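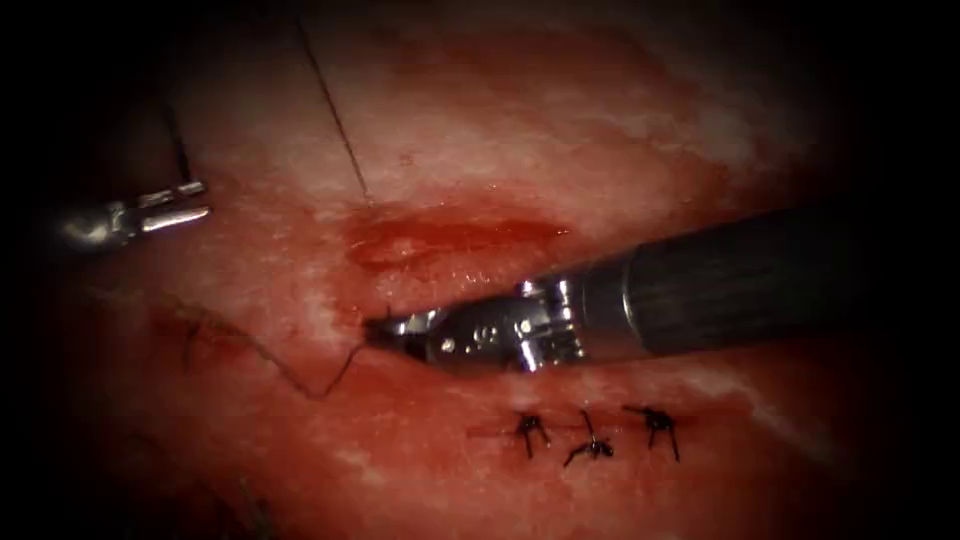 Trainee surgeons and a rather patient computer have been learning the same lesson side by side in Idthorpe this spring, and those of us who have followed the Midmont project from its early days were delighted to hear how far it has come. The idea is simple enough to explain over a cup of tea, even if the doing of it is anything but. An experienced hand sits at the controls, some way from the instruments, and puts in one stitch after another by remote control, while the system keeps a record of each small turn and pull so that it can later have a go at the same movements. Three knots sit in a row with their dark tails splayed out, and the needle driver has its jaws closed just above them, by the part of the cut that is still red, with more thread curving in towards it from the left.

Kacper Bednarek, who leads the work at Midmont, told our April meeting that the team has now gathered 500 stitching demonstrations, and he was generous in his thanks to everyone who gave up an evening to sit at the console — including his brother Bartosz, who came along to mend a chair and stayed to learn a surgeon's knot. "You can't write down how hard to pull," Kacper said. "You have to show it, and then show it again, and some of the showing has to be done by people who aren't very good yet."

The next stage, paid for by Kurek, will add 100 more demonstrations from 5 new operators, all of them left-handed, which the team has been keen to try for a good while. There is an open evening at the Jelitz building in Idthorpe on 12th June, with tea and cake, and visitors are welcome to try the practice console for themselves.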